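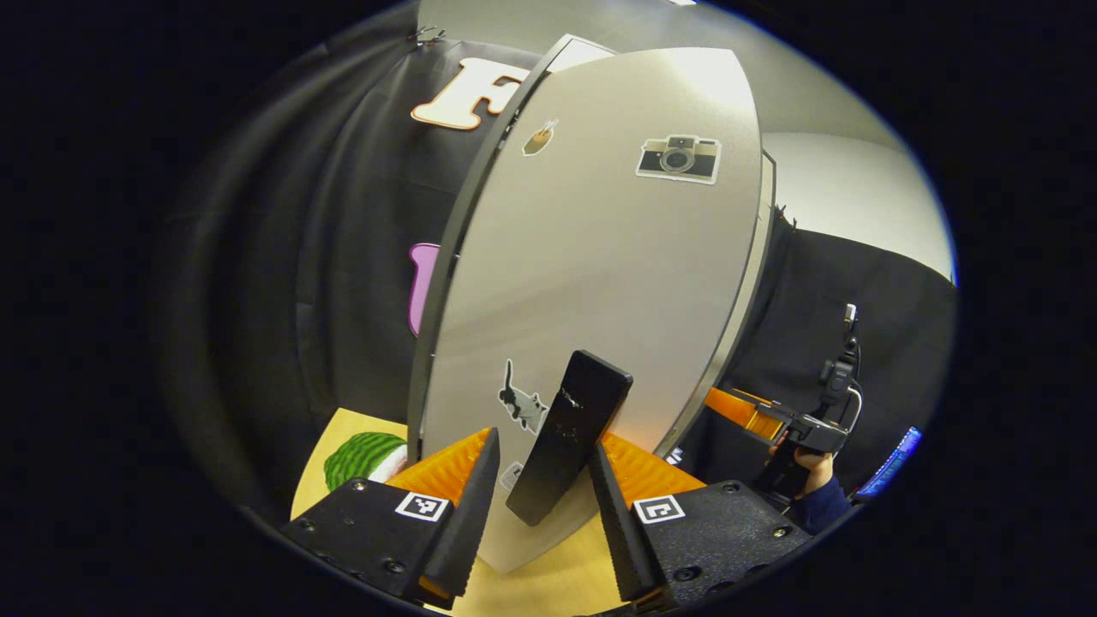

Vidarlow Curved Desk Screen, Light Gray

If you share a desk or a craft table with somebody, you know how nice it can be to have a little wall of your own. Our Vidarlow screen is a light gray panel that stands upright and curves outward, with a darker edge down the side, and it's quiet enough in color to sit in front of just about anything (dark gray curtains look especially good behind it, we think!).

And please, put stickers on it! We get asked about this more than anything else, and the answer is always yes. A vintage camera near the top, a black-and-white cat lower down, something small tucked in by the bottom edge, whatever makes it feel like your corner of the room. Press each one down from the middle and work your way out, as stickers like a bit of coaxing on a curve. When you're ready for a change, warm the sticker with a hair dryer on low and peel it back slowly.

Ordering and delivery

The light gray screen is item 253 in the Drestell room range, and it sells for $124. Shipping is free on orders over $100, so one screen gets you there all by itself. We pack on Wednesday mornings, and if you order 2 they'll travel together in the same box unless you ask us to split them up.

Care

A soft cloth and a little dish soap will do for everyday dust and fingerprints. Go gently around the edges of your stickers, and let the panel dry standing up before you push it back against fabric.

Goes well with

Caken felt letters, for pinning to a curtain or a corkboard
Shakya sticker sheets, cats and cameras
Drestell curtain clips, small, metal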